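Two grippers, one microwave, and a very good couple of weeks

So I've been swapping fingers on the arms again.

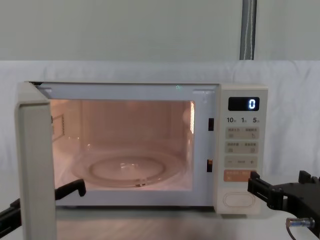 I should back up. Back in March I finally got both arms talking to the same Toltance controller, and ever since then I've been itching to find out which fingers I should be using for kitchen chores. I had two sets to try: the stubby Wilholm pair that came with the arms, and a longer, angled set from Skoryk that Afroza Dissanayake lent me (thank you, Afroza, you'll get them back, I promise!).

The chore I picked was the microwave. Open the door, put a bowl in, close it, hit start, take the bowl out. I love this one because it asks for completely different things along the way. The door release wants a firm straight push, the buttons want a small careful one, and the bowl wants a proper grip in a space with walls on every side and a glass turntable that slides if you so much as look at it.

The Wilholm fingers are great at pushing. Short, stiff, no flex at all, and the release button popped the door on every single try. Inside the oven they were miserable. The gripper body has to go in nearly as far as the fingertips do, and I kept bumping the front edge of the opening. Out of 21 bowl pickups I got 8 clean ones.

Then the Skoryk set went on and wow, what a difference. The tips reach over the turntable while the bulky part stays outside, and the angle means I can come at the bowl rim from above. My first run gave me four good pickups in a row and I may have yelled. They do bend a little when you press something hard, so start sometimes needed a second poke. I can live with that.

A few things I'd tell anyone trying the same:

Turn the force limit down before you go near glass. Mine is set at 2000 in the Toltance menu, whatever unit that is – the manual doesn't say and I've stopped asking.

Re-zero the arms after every finger swap. I skipped it once and spent an evening blaming the camera.

The chest camera is better than I expected for judging depth inside the oven, as long as the interior light is on. With it off I was guessing.

Next I want to try Skoryk fingers on the left and Wilholm on the right, so one arm does the reaching and the other does the pushing. The Truduvard folks also have a soft pad that's supposed to slip over either set, and I've got one on order. If it keeps the bowl from squeaking I'll be thrilled.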